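Nudero garment handling set, pre-session inspection, cell 8
Project: Kakico. Site: Vesley annex. Sheet revised in May.

1. Emergency stop, both arms
OK. Pressed and released at the pedestal.

2. Arm mounts and brackets
OK. Torque marks aligned on left and right.

3. Wrist camera cables
OK. Connectors seated. Comment: slack on the left cable is at the lower limit. Recheck at changeover.

4. Gripper fingers
OK. No chips at the tips. Open and close cycle run 11 times per side.

5. Work surface and garments
OK. Red shorts on the gray seat cushion, waistband away from the arms. Pockets checked for coins and pins.

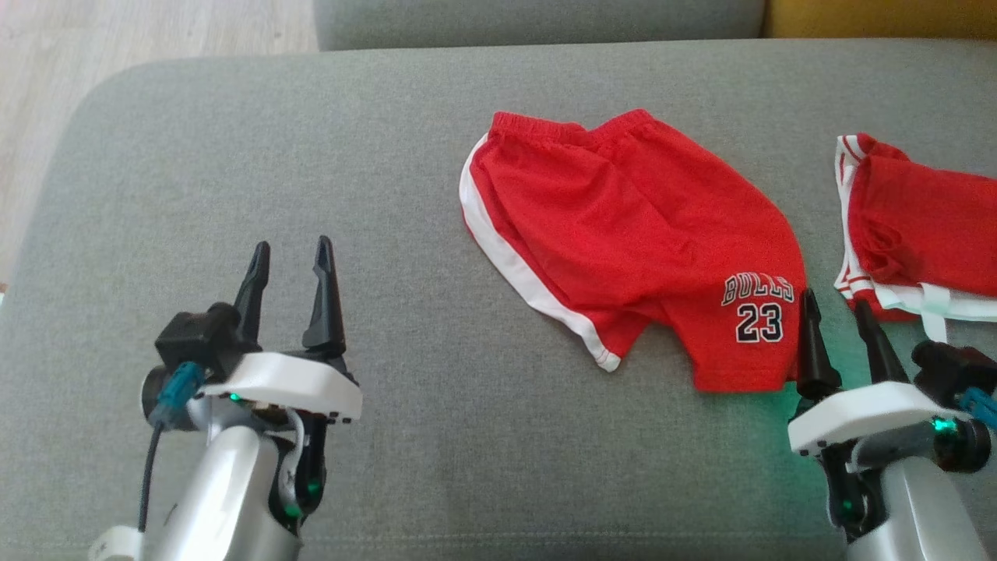 Does a dropped garment void the episode?
Only if the operator touches the garment before the arms are back at home position. Otherwise keep the episode and tag it "drop".

6. Episode length limit
Set to 600 frames. Comment: two operators ran past the limit last week. Overlong episodes are rejected at upload and do not count toward the target.

7. Episode count
2,399 accepted before this session. Counter on the Morelli logger matches the upload list.

8. Start pose variation
Action needed. Too many recent episodes start with the garment flat. Use crumpled starts for the first block and change the placement between episodes.

9. Wrist view
OK. Both fingertips in view, lens wiped, exposure locked. Leave the curtains as they are until the block ends.
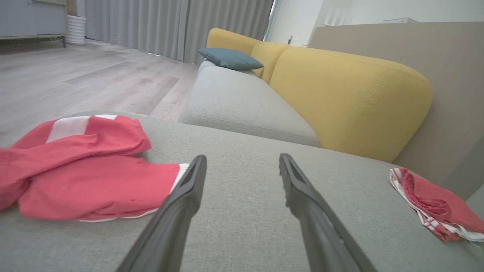 Item 9, wrist view: fingers over the gray seat, red fabric to either side.

10. Clock sync, head and wrist streams
OK after restart. First attempt failed. Log saved with the session files.

11. Floor area and operator position
OK. Operator stays outside the taped line while the arms are powered.

Result: released for collection. Item 8 stays open until the first block has been reviewed.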